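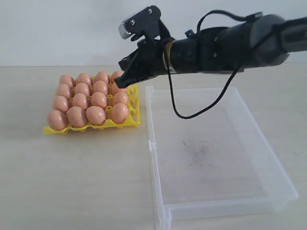

Keeping Eggs: The Return of the Tray

For most of the past century the egg tray was regarded as a thing of the trade. It belonged to the packing shed and the back door of the bakery, and a household met it only when buying in quantity. In recent years it has found its way into the domestic kitchen, where it now competes with the lidded box, the wire basket and the moulded shelf inside the refrigerator door. The Farquharson Institute of Household Studies has spent the past year considering how families store eggs, and its report, published in June, gives the tray more space than any other container.

The report draws on replies from 925 households. Of these, 581 keep their eggs outside the refrigerator for at least part of the week, and it is among this group that the tray is most popular. Innes Galbraith, who edited the report, attributes this to habit as much as to convenience. "People like to see what they have," she writes in her introduction. "A closed carton is opened and shut several times a day, and is often put back with one egg in it."

Plastic trays of the kind discussed in the report are made as an open lattice. Eggs stand in round cups, with small upright pegs between them, and air passes through the gaps at the sides. A bright colour is usual. Yellow has long been favoured by suppliers, and brown eggs show up well against it on a pale table. 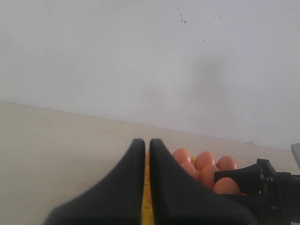 Page last changed: June, 10.28 am

The place given to the tray matters more than its material. The Institute recommends a level surface against an inside wall, away from the cooker and out of direct sun. A table is preferred to a high shelf, where the back rows are seldom reached and the oldest eggs are left until last. Walls behind a storage table should be wiped down when the table is cleaned, as marks on pale paint are easily overlooked.

Order of use receives a chapter of its own. Jayson Buenaventura, who manages the stores at Calten, a residential cookery school with 28 students, asks his kitchens to take eggs from the front row and to fill from the back. When a new delivery arrives, the remaining eggs are moved forward before any others are set down. The practice is simple enough, although he reports that it has to be taught afresh each term -- usually after somebody has filled the nearest empty cup.

Two trays were compared at the school over the winter. The Pekier is the deeper of the pair and holds large eggs firmly, but its narrow corners are slow to clean. The Fladik is shallower and rinses easily under the tap. Calten has kept both, using the first for carrying and the second for the worktable. Buenaventura advises washing either in warm soapy water and drying it fully before it is filled again.

A clear plastic box is a useful companion to the tray. It may be turned over the eggs as a cover in a dusty room, or kept beside them for cracked eggs set apart for immediate use. The Institute has no objection to either arrangement, provided that the box is washed as often as the tray.

The report also deals with baskets, stoneware crocks and the spiral wire stands now sold as gifts -- the last of these with some reserve. Printed copies run to 800, and readers may apply to the Farquharson library for one while stocks remain.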